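讲稿备注:一件T恤从晾衣架到抽屉
Stakirbridge 社区中心,家务整理系列讲座,十月场,主讲 Aisling Cullinane
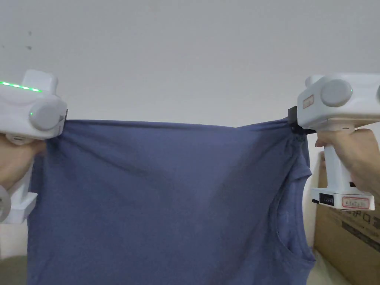 开场先讲为什么拿T恤说事。衬衫有扣子和硬领,裤子有裤缝,叠的时候手知道往哪儿去。T恤什么依靠都没有,薄,软,一拎就变形,所以家里叠得最难看的往往是它。我在 Lenihan 洗衣房干了22年,新来的人第一周只叠T恤,叠顺了再碰别的。请大家看这件深灰蓝色的,料子看着像薄棉针织布,两个上角被提起来,上面那条边拉得挺直,下面的布往下垂,褶子从两个角斜着朝中间走。再看领口,它不在上边那条线的正中,在靠右的地方,沿着弧线往下去,右边还搭着袖口和一小片三角形的布。也就是说,提住的两个角不是两个肩。今天前半场讲的就是这件事:手里有两个角,先弄清楚是哪两个角。

(停一下,让后排的人看清楚。问有没有人平时就是随手抓两个角抖一抖开始叠的。通常会举手一大片,不用点名。)

第一部分 找肩

T恤上能当记号的地方不多:领口、两条肩缝、两个袖口、下摆。侧缝有的衣服有,有的是圆筒织的,没有,别指望它。领口最好找,因为它有一圈罗纹,摸着比别处厚。闭着眼睛也能摸到。

做法是这样。先找领口,两只手从领口往外走,沿着肩缝走到袖子接上来的地方,捏住。左右手捏的位置要对称,离领口一样远。提起来,领口应当在中间,往下弯一个浅浅的弧。如果领口歪到一边,像刚才那张一样,就放下重捏,别想着在桌上再调。在桌上调一件歪的T恤,花的时间比重捏一次多得多,而且调完了里面那一层还是歪的。

(演示。用讲台左边那件灰的,先故意捏错,再捏对。动作放慢。捏错的时候别急着放下,让前排看一眼领口的位置。)

有人习惯捏下摆的两个角,把衣服倒着提。也可以,晾衣服的时候我就这么干。不过叠的时候倒着提,领口在最下面,看不清前后,容易把正面叠到里头去。正面有图案的尤其麻烦,抽屉里翻半天不知道哪件是哪件。

第二部分 抖和抻

抖一到两下就够。抖的时候手腕往下甩,胳膊不用抬太高。目的是把袖子甩出来,让前后两层分开。洗衣机里出来的T恤,袖子常常有一只缩在里面,不甩出来,叠完那边就是一个鼓包。

抻要轻。薄棉针织横着有弹性,使劲往两边拉,肩膀的线是直了,领口也跟着大了。家里穿旧的T恤领口发松,一半是脱的时候扯的,一半是晾和叠的时候扯的。我自己的看法,没有人统计过。上边拉平就停手,下面有褶子随它去,放到桌上用手掌抹。

抹的方向:从领口往下摆,从中间往两边。手掌整个贴着布,不用指尖。指尖会把布推出小褶来。

(这里会有人问要不要熨。回答:不用。T恤晾得好就不用熨。要熨的话翻过来熨反面,有印花的更是这样。Histton 分馆那场有人追问了很久蒸汽的事,这次如果再问,请他会后来找我。)

第三部分 晾的时候就定了一半

这部分时间不够可以缩短,但不要整段删。

T恤叠得好不好,晾的时候已经定了一半。湿的T恤很重,挂在细衣架上,肩膀会顶出两个尖来,干了以后叠不平。宽肩衣架好一些。我家里是搭杆子,从下摆往上搭到腋下的位置,袖子垂在一边,干了以后中间有一道横印,叠的时候那道印正好在对折线上,看不出来。

用夹子的话,夹下摆两端,不要夹肩。夹肩会留牙印,深色的布上特别明显。深色的还有一件事,翻过来晾,太阳直晒正面,一个夏天下来肩膀那一块颜色就浅了。

收衣服的时候不要一把扯下来团在筐里。从杆子上拿下来的那一刻衣服是平的,顺手对折一下搭在胳膊上,比扔进筐里再捡出来省事。这一点我讲过很多次,真正改过来的人不多,我丈夫就没改。

第四部分 叠法

今天只教一种,够用了。市面上的叠法多得很,Brurner 出的那本小册子里有一整章,想看的可以翻门口桌上那本样书,看完放回去。

正面朝下铺在桌上,领口朝外,下摆朝自己。抹平。

右边往里折,折线大致从领口和袖子的中间往下走,一直到下摆。袖子跟着过来,会超出去一截,再折回来,让袖子顺着衣身往下躺,不要露出边。

左边一样。折完以后是一个长条,上下一样宽。常见的毛病是上宽下窄,因为折线没有走直。有这个毛病的话把那一边打开重折,一边就行,另一边不动。

下摆往上折到离领口两指的地方,留出这两指。再对折一次或者折三折,看抽屉深浅。抽屉浅就折三折,竖着放。

翻过来,正面朝上,领口在最外面。

(演示两遍。第一遍边讲边做,第二遍不讲话。第二遍结束后请大家自己做,发衣服。每张桌子2件,一深一浅。走下去看,重点看袖子折回来那一步,十个人里总有几个在这里卡住。左撇子的人先折左边,顺序反过来,结果一样。)

厚的T恤不要折三折,折完中间鼓,放进抽屉也立不稳。对折就好。长袖的袖子折回来以后,袖口如果比下摆还长,往上再翻一道。

第五部分 放

竖着放比摞着放好拿,这一点大家多半听过。我补充两点。

一是抽屉不要塞满。塞到要用手压才放得下,叠得再平,拿出来也是皱的。留一只手能插进去的空。

二是按厚薄分,不按颜色分。按颜色分好看,可是天冷天热换着穿的时候,薄的厚的混在一起,每次都要翻。薄的放前面,厚的放后面,换季的时候前后对调。

没有抽屉用架子的,只能摞,那就摞矮一点,领口那一边朝里,折边朝外。从架子前面看过去是一排齐的边,抽的时候也不会勾到袖子。

孩子的衣服另说。太小的折一次就行,折多了自己会弹开。大一点的孩子让他自己叠,叠歪了不要当面重叠,下次他就不叠了。

(这里可以讲洗衣房的事。最忙的一个月,我们那班人叠了2,440件T恤,都是一家旅馆员工穿的同一款,白的。叠到后来领口不用看,手一摸就知道。讲这个是想说,手会记住的,家里没有那么多件,慢一点也会记住。不要讲太长,两分钟以内。)

问答

上次问得多的几个,先备着。

叠得慢怎么办。慢没关系,先求折线直。我带新人的时候从来不掐表。

没有桌子,只有床。床太软,抹不平。找一块硬纸板垫着,或者在熨衣板上叠,把熨衣板放低一点。

洗缩了、洗歪了的T恤怎么叠。侧边拧着走的那种,是布本身的问题,叠不正。按领口和肩来,下摆歪就让它歪。

要不要买叠衣板。可以买,尺寸合适的话叠出来一样大。衣服大小不一的家里用处不大。我的那块借出去以后没有要回来,也没再买。

多久整理一次抽屉。我一年两次,换季的时候。有人每周整理,那是他喜欢。

收尾

提醒大家把练习用的衣服放回门口的筐里,叠好放,不要团着。椅子这次要还原,晚上七点合唱队用这间屋子。讲义准备了100份,每人一份,没拿到的找前台。下一场讲床单,带松紧边的那种,请想来的人从家里带一条,单人的就行,双人的在这间屋子里铺不开。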